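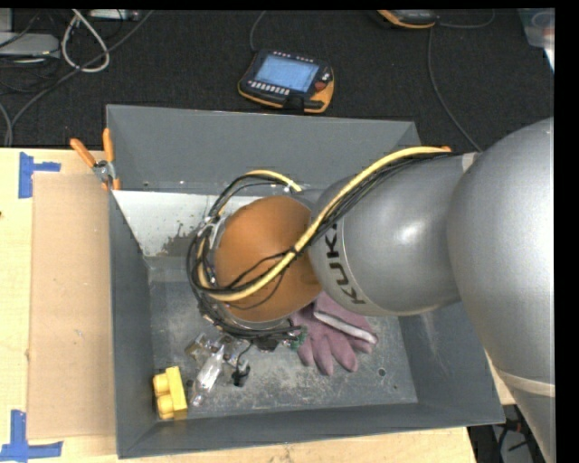 Melliscombe Hall kitchen, summer walk-through, with my comments

Shares 10 | Comments 4

Hello all, and thank you to everyone who cleared the counters before I came round! I went through the usual list in June with Xinyi Pan holding the torch, and I've written more than I meant to under some of the items (sorry, Noura, I know you like these on one page).

1. Fire blanket by the stove: OK. Pull tabs hang free. Please don't put the calendar back over it, lovely as it is.

2. Extinguisher: OK. Needle in the green, pin and seal in place. The tag has room for one more signature and then we need a new one.

3. Fridge temperature: OK at 40 degrees, but only just. I turned the dial down a notch and will look again at 8 in the morning before the lunch club arrives.

4. Back door: NEEDS WORK. It sticks at the bottom corner and I had to use my shoulder. Amparo Agudelo has a plane and says she'll take a little off. Until then, keep the side door unlocked whenever anyone is cooking.

5. Extension cords: NEEDS WORK. The tea urn was running off one again. It has to go straight into the wall outlet, even if that means carrying the cups a bit farther.

6. Floor mats: OK, though the one at the sink is curling. I've turned it round for now.

7. Smoke alarm: OK. Very loud, my apologies to the choir.

8. First aid box: PARTLY. Plenty of bandages, no burn gel, and the eyewash is out of date. I'll pick up both in Urkbridge.

9. Step stool: FAIL. One rubber foot is missing. I've put it in the closet with a note on it, so please leave it there and ask someone tall.

The quote for the new stove hood came in at 380, or 800 with the ducting. Both letters are in the blue folder.

Kanchan Garg

4 comments | 10 shares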